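Trudcombe Pantry Labels
Release notes and data card, 30 April 2015

Trudcombe Pantry Labels is a word list of grocery terms collected from packets, tins and jars sold in suburban shops. It holds 309 entries in four languages, each with an English gloss and a product category. The files are tab-separated, UTF-8, one entry per line.

Columns
term: the wording as printed, line breaks removed
lang: two-letter language code
gloss: plain English meaning
cat: one of 36 categories, listed in categories.txt
checked: initials of the second reader, blank if none

Seasonings are the largest category, with 92 entries. Stock powders, bouillon and flavour enhancers are all filed there. Brand names go in brands.txt and are not glossed.

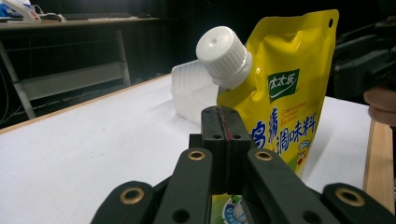

Chicken seasoning in a spouted pouch, labelled 鸡精调味料.

Traditional and simplified forms are separate entries, linked by the same gloss. Spelling in the glosses is Australian (flavour, yoghurt, capsicum). Regional names such as rockmelon are kept, with the overseas name in brackets.

Known problems
Duplicate glosses for soy sauce grades have not been merged.
German entries from the Boltberg list lack categories.
Weights and best-before wording were dropped in April and won't be coming back.

Maintainers
Hipólito Rivadeneira (Spanish, categories)
Malte Wiegand (German, build script)

Send corrections as a patch against terms.tsv. Please leave the sort order alone.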